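Trilby: a word list of kitchen and workshop terms

Trilby is a plain-text glossary of everyday terms for household tools, fasteners and small hardware, with usage notes and regional variants in American English. It was compiled for people who write parts lists, repair notes and store labels and who need one preferred term per item.

Contents

The release holds 1,003 entries in a single tab-separated file, trilby.tsv. Of these, 288 carry at least one regional variant. Encoding is UTF-8 without a byte order mark. Line endings are LF. The first line is a header.

Columns

- id: integer, stable across releases. Deleted ids are not reused.
- term: preferred form, singular, lower case unless a proper noun.
- variants: other forms, separated by a vertical bar. May be empty.
- region: region code for each variant, in the same order as the variants column.
- sense: short definition, one sentence, no closing period.
- note: free text. Often empty.
- source: "sanura", "dai" or "ota".

Sources

Entries marked sanura come from the Sanura hardware list, an index card file typed up by hand. Its spelling was normalized and its abbreviations expanded. Entries marked dai come from the Dai repair notebooks and keep the original sense wording where it was usable. Entries marked ota were written new for this release to fill gaps, mostly in plumbing and window hardware.

Where two sources gave different preferred terms, the one that appeared in more labels was kept and the other moved to variants. Ties went to the shorter form. "Spigot" and "faucet" are separate entries because the Sanura list uses the first for outdoor fittings only.

Known problems

- The region column is reliable for the Northeast and the upper Midwest. Coverage of the South is thin, and several codes there were assigned from a single label.
- Plural-only terms (pliers, tweezers, shears) break the singular rule and are stored as plurals. Scripts that add an "s" will produce errors.
- Two entries share the term "cleat". They differ in sense and must be matched by id.
- Senses from Dai sometimes mention sizes in fractions of an inch. These are part of the text and have not been parsed into a separate field. 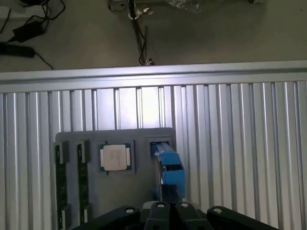 Loading

Any reader that handles tabs will work. Turn quote handling off. The note column contains unescaped inch marks, and a parser that treats them as quotes will merge lines without warning. After loading, compare the row count with the entry count given under Contents.

Versioning

This is version 2. Version 1 used commas as separators and had no region column. Ids carry over unchanged. Corrections are collected through the year and merged each September. When reporting one, give the id, the column and the proposed text. New terms need a definition and a region code for every variant.

Contact: the Trilby maintainers, by way of the issue list | Copyright Trilby word list | Back to top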